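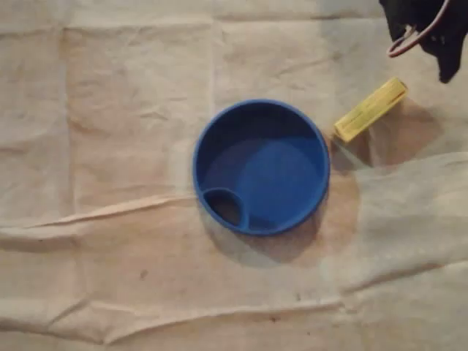
Tela beige para la mesa, con las marcas de los dobleces

3. Montar la mesa de firmas

Ya tenéis el stand en pie (si no, volved al apartado 2, que sin paredes lo demás se cae) y ahora toca lo que más me gusta: la mesa donde se va a sentar el autor. Yo la monto siempre en este orden, y os lo cuento tal cual lo hago en el encuentro de lectores de Sanard.

1. Extended la tela y alisadla con las manos desde el centro hacia fuera. Si podéis plancharla la noche antes, mejor que mejor.

2. Poned la silla del autor de espaldas a la pared y dejad un pasillo detrás. Marcelle Lebrun firmó con nosotros en abril y se levantó para hacerse fotos con media cola, ¡menos mal que había sitio!

3. Colocad los libros en dos pilas, con la cubierta mirando al público. Yo no paso de 15 ejemplares a la vista; el resto, en cajas debajo de la mesa.

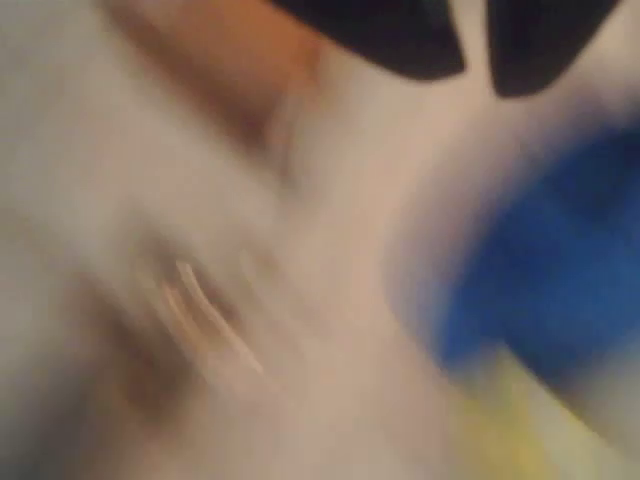

4. Preparad los papelitos para los nombres. Cada lector escribe el suyo mientras espera y lo mete en la página de la firma. Así no hay que deletrear nada a gritos y la cola avanza mucho más rápido.

Nota: si viene un autor de la editorial Beller, los ejemplares llegan retractilados. Quitad el plástico antes de abrir, porque hacerlo con gente delante es un horror (lo digo por experiencia).

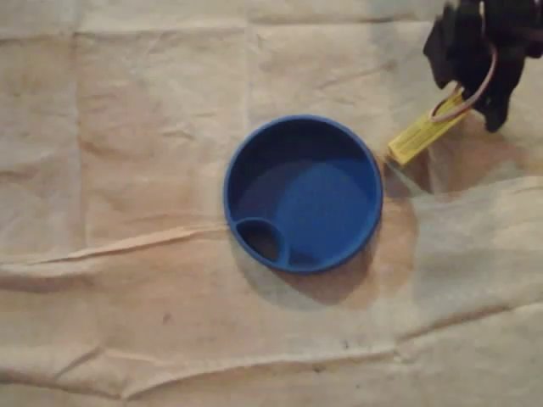

5. Contad los ejemplares antes de abrir y apuntad la cifra en la hoja de depósito. El año pasado recibimos 252 de la novela de Baptiste Jacquet y vendimos más de 100 en una mañana, y sin esa hoja todavía estaríamos haciendo cuentas con la librería Maillard. Para los bolígrafos y los clips me apaño con un recipiente redondo de plástico azul, de esos que tienen un hueco pequeño dentro: en el hueco van los clips y en lo demás, los bolígrafos. Poned por lo menos tres que escriban bien, probados uno por uno.

6. Abrid la cola a las nueve y media, ni antes ni después, y que alguien se quede al final para avisar cuando se cierre.

Atención: nada de café encima de la mesa. El agua, en botella con tapón y en el suelo, junto a la silla. 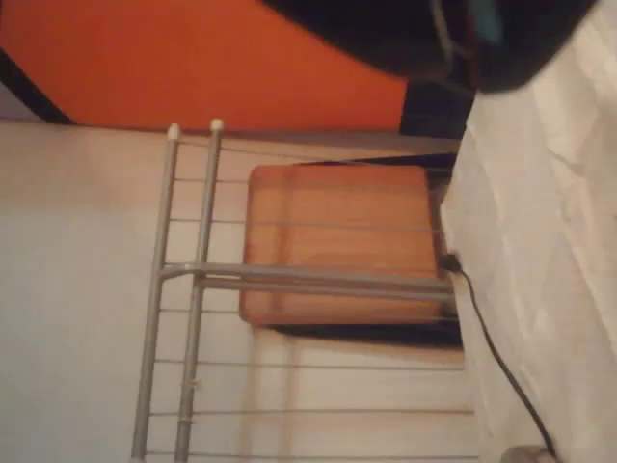 4. PAREDES Y CARTELES

Para los carteles uso la cinta Paletti de doble cara, que se despega sin llevarse la pintura si tiráis despacito y en paralelo a la pared. Haced una prueba en una esquina antes de empezar.

1. Limpiad la zona con un paño seco.

2. Pegad primero el cartel con el horario de firmas, a la altura de los ojos.

3. Dejad el programa general para el final, que siempre cambia algo a última hora.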